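Two-Arm Packing Task: Project Report

Pongate Robotics Club, Senior Group
Report prepared by Indrek Lepik

1. Purpose

The group was asked to choose a household or classroom job that needs two hands and to have a pair of robot arms carry it out. Putting pens away in a case was selected. The task is small enough to repeat many times in one session, and the result is easy to judge.

2. Method

Members guided the arms by hand through the full task while the joint positions were recorded. Each recording began with the case open between the arms and one marker on either side. The left arm was to place its marker first, and the right arm followed. Recording took place on Monday afternoons and was completed in April. The group collected 91 recordings, of which 19 were set aside owing to dropped markers or late starts. The remainder were used to train the control program, named Joltico by the members. 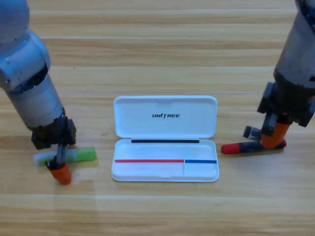

Figure 1. Both grippers at the markers, with the pencil case open and empty.

3. Results

The program was tested at three starting positions of the case. With the case in the central position, both markers were normally placed without help. Moving the case towards the right arm led to more failures – the marker tended to catch on the wall of the tray and roll back on to the table. Over three hours of testing were logged in total.

The orange fingertips gave a firm hold on the barrels. A marker held close to its cap was more likely to turn during the lift, and later recordings therefore aimed for the middle of the barrel.

4. Further work

The group proposes to add the closing of the lid as a final step and to repeat the tests with thinner pens. The timing of the two arms also needs attention, as the right arm sometimes waits longer than necessary.

Related reports
Asano: Sorting Bottle Tops by Colour
Bustos: A Line-Following Cart for the Library
Joltico: Notes on the Control Program

Contact the club | © Pongate Robotics Club | Back to top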